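Search this site Enter keywords Go

Speaker Notes: Writing and Placing a Death Notice
Session for families, parish offices and funeral home staff
Presenter: Leonilde Seixas, Pamholm Funeral Home

Opening

Welcome the audience and thank Milagros Lumbao for arranging the hall. State that the session will last 40 minutes, with time for questions afterward. Handouts are on the table by the door and contain the blank worksheet referred to below.

Explain the difference between the two terms people most often mix up. A death notice is a short, paid announcement giving the name, the death and the services. An obituary is longer and tells something of the life. Many families want one text to serve both purposes, and this office is willing to help them prepare it.

Who should write it

One person should hold the pen. Others may contribute, but a single family member should approve the final wording and be named on the order form. When relatives disagree, staff should not choose between versions. Return both drafts to the person who signed the arrangements and wait for an answer in writing.

Pause here. Ask how many in the room have written a notice before.

What must be included

Full legal name, with any name by which the person was commonly known. Age. Town of residence, and former towns if friends there should be told. The day of death. Day, time and place of visitation, service and burial, each stated separately. If services are private, say so plainly, and do not print the location.

Read the Simões notice from page two of the handout. It runs to 70 words and leaves nothing out that a mourner would need in order to attend. Note that the church is given with its street, as there are two parishes of the same name in the county.
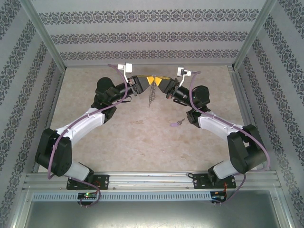 Two arms mounted on a shared rail, grippers nearly meeting.

Survivors and those who died before

List the spouse or partner first, then children, grandchildren, brothers and sisters. Spouses of children are usually placed in parentheses after the child's name. Former spouses, stepchildren and longtime companions should be discussed with the family at the first meeting – it is a painful matter to correct after printing.

Check the spelling of every name with someone who bears it or lives with it. Staff should read the list aloud over the telephone, letter by letter where needed. In the Stolska notice, a granddaughter's name was printed incorrectly and the paper ran a corrected version the following week. The family was gracious, but the service had already taken place.

Details to leave out

Do not print a full date of birth, a mother's maiden name or a home street address. Such details can be used to open accounts in the name of the deceased. The age and the town are enough. The cause of death is given only at the family's request.

Memorial gifts

Give the full name of the charity and a mailing address. "In lieu of flowers" is understood by most readers to mean that flowers are not wanted. If the family would welcome either, use "memorial gifts may also be made to."

Placing the notice

The newspaper desk accepts text until 3:00 p.m. for the next morning's edition. Notices are charged by the line, and a photograph is charged separately. Always request a proof. Families using the Prolia online form should print the preview page before paying, as the text cannot be changed by the sender afterward.

Our own website carries notices without charge for families we serve. They remain posted for 36 months and may be taken down sooner by written request.

Questions

Take questions from the floor. Refer matters of cost to the price list at the front office. Worksheets may be returned to Milagros Lumbao or left at the desk. The next session will be held in September.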